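Willik two-arm home kit: gallery from my trial month
Reading time: 3 minutes
Print this page | E-mail this page

I've had the Willik kit on loan from the Evon shop since the start of August, and enough of you wrote in asking what it's like to live with that I figured a gallery page would beat answering everybody one at a time. It's a pair of arms on a rolling base, a gripper on each, a camera up top, and a tablet app that I have opinions on (see further down). I've been using it for table work, mostly: dishes, cups, putting things back where they go. I'm not an engineer, I just like gadgets and hate clearing up after dinner!

Setup took me most of a Monday evening. The base comes assembled, but the arms ship separately and you bolt them on yourself, then run the cables, then sit through a calibration routine where each arm has to touch 26 points on a printed mat. My advice is to tape the mat down. Mine slid and I had to start over, and the app doesn't tell you the mat has moved, it just fails you at the end with an error 43 and lets you look that up on your own.

The dish job is the one I kept coming back to. You tell the app which surface you're working at, pick the pieces from the camera view, and the kit lines itself up.

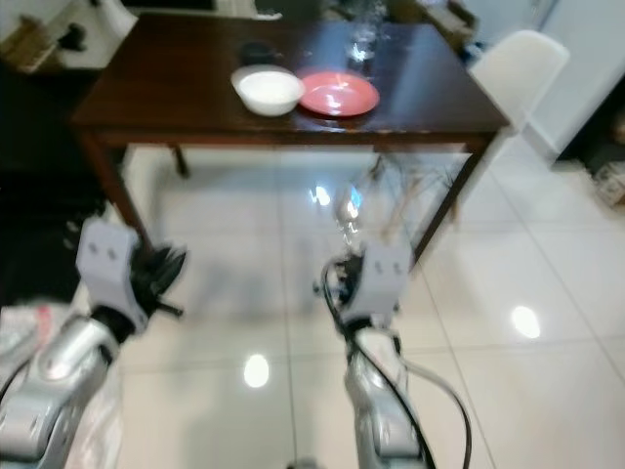
White bowl and red plate side by side on the dark table, both grippers still down below the tabletop.

Bowls are the easy ones for it. A deep bowl gives the black fingers a rim to go for, and once I'd bumped the grip setting up a notch I stopped worrying. Flat plates are harder. The approach has to be low and from the side, and the standard fingers are a bit thick for that, so I'd put the thin Jumel fingertips on your list if plates are what you want it for. They're an add-on, sadly.

Shiny tables are worth a mention too. The manual says glare can throw off the camera and suggests a matte cloth. I tried it both ways and the cloth did help, mostly with glassware — but who wants to put a tablecloth down for a robot?

A few numbers people asked for. The kit is 888 dollars a month to rent from Evon, with a 600 dollar deposit, and the lease includes one set of standard fingers. The Sheikh service plan is extra and gets you phone help and replacement cables. I called them once over a loose connector and had a real person on the line before my coffee was done, so good marks there.

Would I keep it? I'm on the fence. The arms are better than I expected and the app is worse. I've got it for another week and I'm going to try the cutlery drawer next, so check back for more pictures.

Contact | Copyright, all text and photos by the site owner | Back to top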